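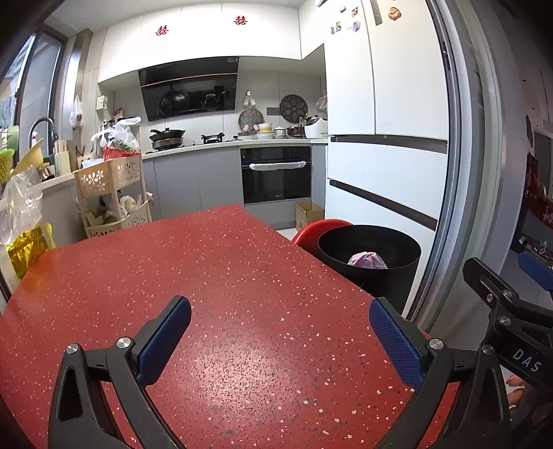 Changes to household trash and recycling pickup in Lostmont

24 January 2026

The new pickup schedule for Lostmont and the Trernetdale side of the creek starts with the first full week after the town mails out its route cards. Every address on the current rolls gets a card. If you moved in after November, you may not be on the list yet, and you should call the town office to be added.

The main change is that trash and recycling will no longer go out on the same morning. The hauler, Mészáros, has been running one split truck through both neighborhoods, and the recycling side fills up well before the trash side does. Trash stays weekly. Recycling moves to every other week, with a larger cart. The old open-top recycling tubs will not be emptied once the new carts are delivered. Keep yours if you have a use for it, or leave it at the curb upside down on your first recycling day and the crew will take it.

Carts go at the curb by 6 a.m. with the handle facing the house. Leave 2 feet between carts. On the narrow part of Creek Street, where cars park on both sides, residents of the even-numbered houses should bring their carts across to the odd side. This is the same arrangement used during last year's paving work.

All kitchen and bathroom trash has to be bagged and tied before it goes in the cart. Loose wrappers blow out when the arm tips the cart, and the storm drains at the bottom of the hill were clogged twice last fall.

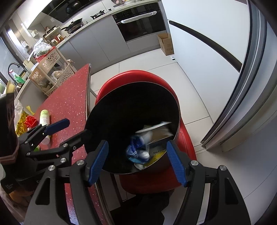
Small bags from indoor cans are fine, and you do not have to put them inside a larger one. Grocery bags are accepted as long as the handles are knotted. Cat litter should be double bagged. Ashes from wood stoves must be fully cold, bagged, and set on top.

Plastic bags and candy or chip wrappers are still not accepted in recycling. The sorting plant in Treltport turns back loads with too much film in them, and the town pays for the return trip. Clean, dry bags can go in the collection barrel by the entrance to the town office during business hours. Please do not leave bags beside the barrel when it is full.

Cardboard should be flattened. Boxes too big for the cart can be folded and tied with string, up to 18 inches thick, and placed next to it. Pizza boxes with grease on them go in the trash.

The monthly rate goes up by $2, which will show on the next water and sewer bill. The senior discount stays in place and does not need to be renewed. Households that want a second trash cart can rent one for $16 a quarter. The town has 200 of these and will start a waiting list when they run out.

Bulky items are still by appointment. Mattresses need to be wrapped in plastic. The hauler will not take paint, tires, car batteries, or anything with a refrigerant in it. Those can be held for the spring drop-off day at the highway garage, and the date for that will be in the next newsletter.

If your cart is missed, leave it out and call the office before noon the following day.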